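September 7, 2023. Toast bench, Lamptey room

Moved the toaster to the white table this morning after Dela Mahama complained, correctly, that the old spot made the lever awkward to get at. Tray goes to the right of it from now on. Abena wanted a plate. Abena may have a plate when she buys one.

Bread is still the supermarket white Esi picked up in July and froze in 3 bags. It thaws badly. The edges go first, then the middle, then my patience. Dial left at 3 for everything today so we can compare with the last batch. Timed one empty cycle at 135 seconds, which matches what Dede wrote on the lid of the crumb tin. 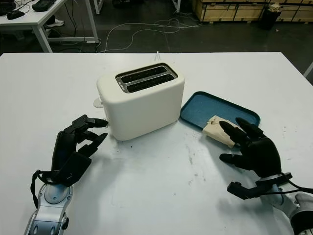
Toaster and blue tray, new layout. Slice on the tray already ragged at the edges.

Slots are long enough for this bread with room to spare at the ends. The torn slices are the trouble: a flap folds over on the way in and then you are fishing. Unplug before fishing. I am writing this down for Dede, who knows why.

Crumbs: emptied the tin at 38 grams, a figure of interest to me and possibly to mice.

To do: buy a fresh loaf, uncut, and slice it ourselves at 13 mm. Ask Esi where the good knife went. Shorter cord route along the back of the table if Themis can spare a clip. Whoever ate the control slice should initial here: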